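12 March 2021
By Ruby-Lee Tamihana

Wrist-view pretraining cuts demonstration count

The manipulation group at Ruawai has finished the first round of tests on Veditix, its method for training grasp policies on simulated wrist-camera views before any real demonstrations are added. The work is led by Saeed Rahimi and Beverley Mahuika, and the simulator runs were completed in February.

The policy is given only the wrist view and the gripper opening. Surfaces are rendered in flat gray during the first stage, with no texture and soft light, so that the network learns the geometry of the fingers before it has to deal with clutter. Texture and lighting changes are added in the second stage – camera pose is held fixed throughout.

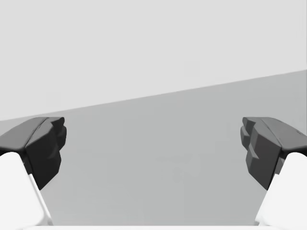 Simulated wrist view, gripper open, no object between the fingers.

Views with nothing to grasp turned out to matter more than expected. An early version of the policy closed the gripper on shadows. Adding 280 empty-view episodes, each labeled with a "stay open" action, removed most of these false closures in simulation.

On the real arm, the pretrained policy reached a grasp success rate of 57 percent using six demonstrations per object. A baseline trained without the simulated stage needed 53 demonstrations per object to reach the same rate. Both used the same network and the same action space.

Thin objects lying flat remain a weak point, and the contact model for the fingertip pads is still coarse. Vaughan Merrick is replacing it with a finer mesh. The episode generator is available on the group's internal server; requests for access go to Beverley Mahuika.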